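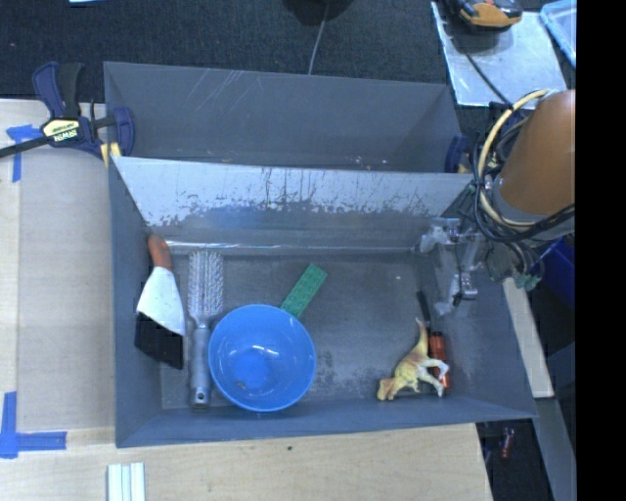
Figure 3. Two-section storage bin with a worn divider panel; a putty knife rests at the left of the front section.

3.2 Shared tools and return rates

Households in Vovthorpe and Troneck could borrow hand tools from a lending point run by Brultura. Of the 129 households that signed up, 30 never borrowed anything. The rest made 1772 loans over the study period. Loans were due back after 14 days. Late returns were more common in Troneck, where the lending point closed earlier in the evening, and they peaked in November. Small painting and repair tools were borrowed most often in both towns. We did not record the condition of tools at return, so wear is left out of the cost model in Section 4.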